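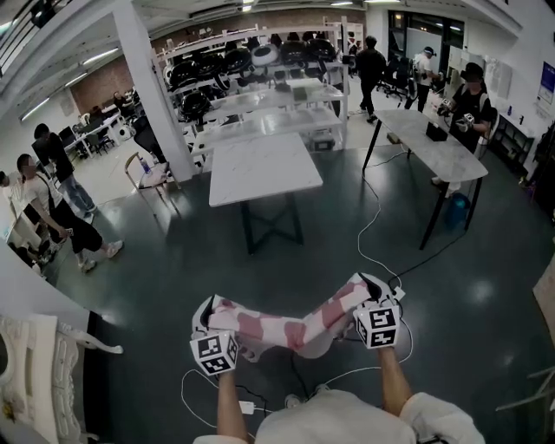

Raltgate Drying Cabinet, Wall-Mounted Model

Product code: Raltgate 39
Supplied by Clerkia, Niltovgate Works
Category: Laundry and Linen Care

Overview

The Raltgate Drying Cabinet is intended for residential homes, boarding houses, nurseries and other premises where small quantities of washing must be dried indoors throughout the year. It is fixed to the wall at working height and takes up no floor space. Air is drawn in at the base, warmed, passed over the hanging rails and discharged through a grille in the top panel. The cabinet may be used with the doors closed for general drying, or with one door open for airing items that have already been dried elsewhere.

The cabinet replaces the earlier Raltgate fixed-rail model. Customers who hold spare rails for the earlier model should note that these will not fit the present one.

Suitable Contents

The cabinet is suitable for cotton, linen, polyester and mixed fabrics that have been spun before loading. Wool and silk may be dried on the Low setting only. Items containing foam rubber, items cleaned with solvents and items marked "do not dry with heat" must not be placed in the cabinet on any setting.

Socks, gloves and other small articles should be hung from the clip rail supplied. They should be pulled gently to shape before they are hung, and pairs should be kept on neighbouring clips. Patterned articles are best hung inside out for the first few washes. Tablecloths, cot sheets and similar flat pieces should be folded once along their length and laid over the two upper rails, with the edges clear of the air inlet. A cloth that reaches the base of the cabinet will restrict the flow of air and lengthen the drying time.

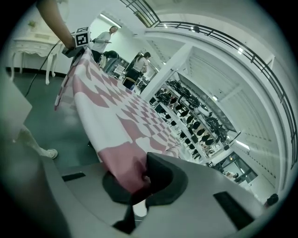

Specification

Mounting: wall, solid masonry or reinforced partition
Doors: 2, reversible
Settings: Low, Standard, Airing
Timer: mechanical, with automatic switch-off
Interior: enamelled steel
Rails: removable, with one clip rail
Filter: washable mesh, fitted behind the base panel
Finish: white or pale grey
Guarantee: 2 years, parts and labour

Full dimensions and fixing centres are given on the installation drawing, which is sent with every order and may be requested in advance from the Clerkia sales office.

Installation

The cabinet must be installed by a competent person. The wall should be checked for pipes and cables before drilling. A clear space must be left above the top grille, and the cabinet must not be mounted directly over a bath, sink or cooker. Where the room has no opening window, mechanical extraction should be provided, as the moisture removed from the washing is released into the room.

Clerkia offers an installation service within the Niltovgate delivery area. Customers outside this area are asked to make their own arrangements. The guarantee is not affected, provided that the installation record at the back of the handbook is completed and kept with the proof of purchase.

Care and Cleaning

Switch off at the wall and allow the cabinet to cool before cleaning. The interior may be wiped with a damp cloth and mild soap. Abrasive powders will mark the enamel. The filter should be removed and rinsed after every 15 cycles, and must be completely dry before it is refitted. Running the cabinet without its filter will invalidate the guarantee.

Door seals should be inspected when the filter is cleaned. A seal that has split or hardened should be replaced.

Accessories and Spare Parts

Additional clip rail
Replacement filter mesh
Door seal, left or right
Drip tray with lift-out insert
Rungrueang cotton storage bag for clips

The Rungrueang storage bag is available in natural only and is sold separately from the cabinet.

Ordering and Delivery

Orders may be placed by telephone or in writing. Institutions holding a Clerkia account should quote their account reference and state the finish required. Deliveries within the Niltovgate area are made on Wednesday of each week. Goods should be examined on arrival and any damage reported before the cabinet is fixed to the wall.

Cabinets that have been installed cannot be returned unless they are faulty. Unused accessories may be exchanged in their original packing.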